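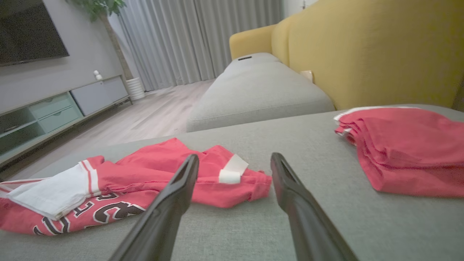

Safe distance and rules for a two-arm robot folding clothes in a living room?

Asked 10 September 2023 in Home and Service Robots

Hello everybody. I am responsible for the written work rules for a small team in Lateldale. Our two-arm robot folds clothes on a sofa in a furnished living room. Until August it worked only in our lab, behind a fence. A home has no fence, and I don't want to put one there.

Our present rule says that all persons stay 1775 mm away while the motors are on. I took this number from the old lab sheet and I can't find who calculated it. My questions:

Is one fixed distance acceptable, or must it depend on arm speed?
May the operator reach in to straighten a garment when the arms only hold position?
Do pointed fingers need a separate line in the risk assessment?

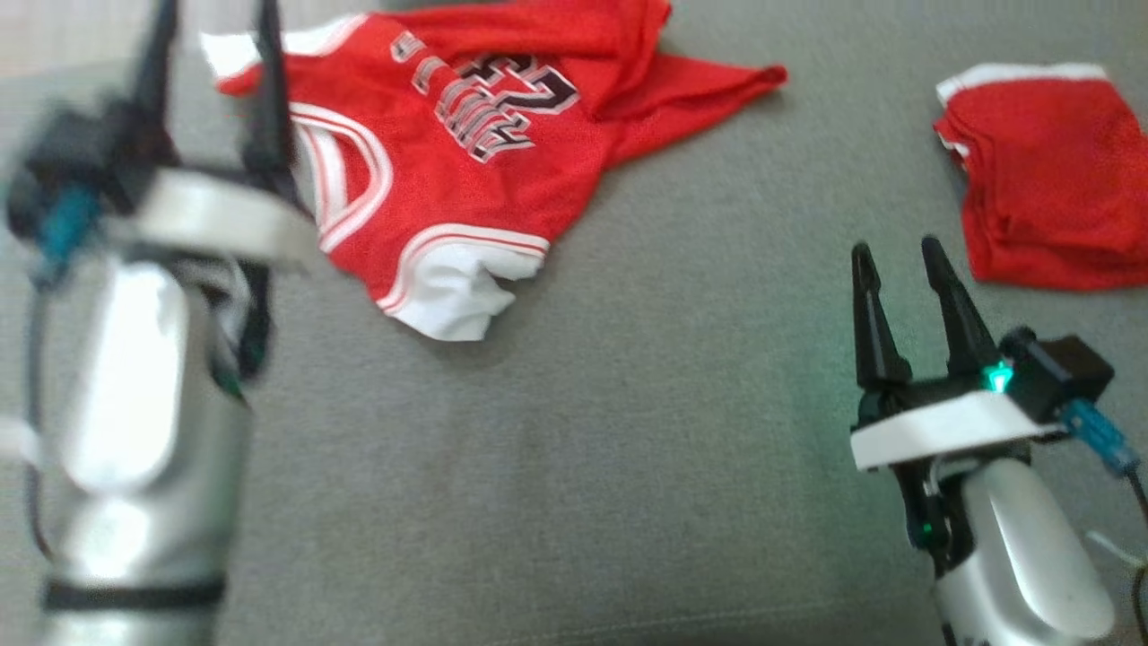
Jersey crumpled and partly folded, shorts already in a bundle. Both grippers open.

We call the setup Clallau in our papers, if somebody asks for the name.

Answer 1 (accepted)

A fixed distance is acceptable if it covers your worst case: highest speed, longest reach, slowest stop. Measure the stopping time with the arm stretched out and holding your heaviest garment, then calculate again. If you can't say where 1775 comes from, don't use it. At Zedach we had the same problem with an inherited number and the inspector asked for the calculation in the first five minutes.

Reaching in during hold: no. Holding position means the motors are powered and the next command can come. Our rule is protective stop, look at the status light, say "stopped" aloud, then hand in. The person who reached in is the one who resets — never a colleague at the laptop.

Pointed fingers: yes, separate line. Contact limits for a flat, padded surface tell you very little about a narrow tip. Write down eyes and hands, and also what happens if a person leans over the sofa back. Look at your cables in the same review, they can catch on a cushion or a sleeve.

Answer 2

just limit the speed, we run ours at 400 mm/s and had no problem in 10 weeks

Comment on answer 2: No problem in ten weeks is not a risk assessment. Which payload, and who can enter the room?

Answer 3

I agree with the first answer. I would add floor tape, also in a home. We used the Öberg checklist as a start, but it is made for workshops and says nothing about soft furniture. A sofa seat gives way under a hand, so a person can lose balance toward the arms. We added this ourselves.

Comment from asker: Thank you, the point about balance was missing in my draft. I will measure the stopping time again and remove the old number.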